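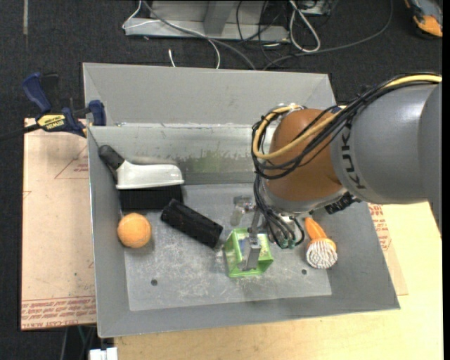 4 June 2008. Bin surfaces, continued from April. Sakda wants to know if the floor should be refinished or left as it is. Went over it again this morning. The floor is scuffed all over with whitish scratches, worst toward the center, and the far inner wall is shiny, with scraped patches and a faint greenish one near the middle. Tried mineral spirits on the greenish patch with a rag, 20 strokes, then the Zamfir paste. Paste is better but leaves a haze – rinse twice.

Scratches: ran a fingernail across the bad area. Most don't catch. Two do, both near the center. Leaving them for now.

Elif Naz thinks a rubber mat would save the floor. Okoto quoted 141 for one cut to size, 50 more with holes punched to match the two in the floor. We'd want the holes. Arvo to check the thickness before anyone orders.

Still to do: sloping sides, upper rim. Out of gray rags.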